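Prullbridge Community Food Store
Frequently asked questions for member organisations

Who may join the Food Store?

Membership is open to any constituted group that gives food to people free of charge or at a nominal price. Current members include lunch clubs, school breakfast schemes, hostels and faith groups in Prullbridge, Tresumham and the villages between them. We are unable to supply individual households directly. Residents who need food for themselves should contact their nearest member organisation, whose details are held at our front desk.

How does an organisation apply?

Please complete the membership form and return it with a copy of your governing document and your food hygiene certificate. Applications are read by our Membership Officer, Bronisława Jabłońska, who will arrange a short visit to the place where your food is kept. A decision is normally given within 9 working days of that visit.

What does membership cost?

The annual fee is £90, payable on joining and each October after that. Groups joining part of the way through the year pay a reduced sum, worked out by the month. There is no charge for the food itself. Organisations that would find the fee difficult may ask for it to be waived, and such requests are treated in confidence.

Where does the food come from?

Most of it is surplus stock from growers, packers and shops. Reasons for surplus vary: a label has been misprinted, an order has been cancelled, or a season has ended early. The remainder is bought with grant money, chiefly tinned fish, long-life milk and cooking oil, which are seldom donated in the amounts our members need.

May we choose what we receive?

Within limits, yes. The stock list is sent to members by email at 4 pm on the day before collection, and orders must reach us by 8 am. Popular goods are shared out in proportion to the number of people each member feeds. We cannot promise that a given item will be in stock from one week to the next, and we advise members not to publish fixed menus.

Where and when are orders collected?

Collections are made from the Ibarra Road depot between 10 am and 1 pm. Each member is given a half-hour slot. Vehicles should enter by the north gate and wait in the marked bays until called. Drivers must carry their membership card, as food will not be released without it. Please bring your own crates if you are able to do so.

Can orders be delivered?

A small delivery service operates to Tresumham and to members without access to a vehicle. The van can carry 1000 kg in all, so places on the round are limited and are reviewed every six months.

What is the difference between "use by" and "best before"?

A "use by" date concerns safety. Food must not be given out or eaten after that date, unless it was frozen in good time and in line with the instructions on the pack. A "best before" date concerns quality. Food past this date may still be offered if it has been stored properly and the packaging is sound — members should tell recipients that the date has passed.

How is stock kept in date order?

The depot follows the rule of first in, first out. Many of our packaged goods are kept on gravity-flow racks, which are filled from the back and picked from the front, so that the oldest cases come to hand first. Members with ordinary shelving can follow the same rule by placing new stock behind old. 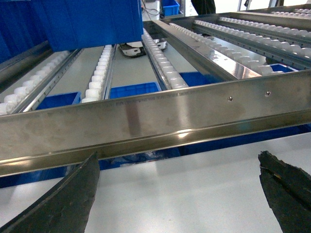
What records must members keep?

You are asked to keep your collection notes for twelve months. Each note shows the goods supplied, their batch marks and the date of issue. Should a maker recall a product, we will contact every member that received it, and you must be able to say whether any remains on your shelves.

What should we do if food arrives damaged or spoiled?

Set it aside, mark it clearly and telephone the depot on extension 3244 the same day. Please do not return goods without first speaking to us.

May we sell or exchange food from the Store?

Food may not be resold for profit or offered as a raffle prize. Members may pass surplus goods to one another, provided that both parties record the transfer on the Suten online system. Passwords for Suten are issued on joining and can be reset at the front desk.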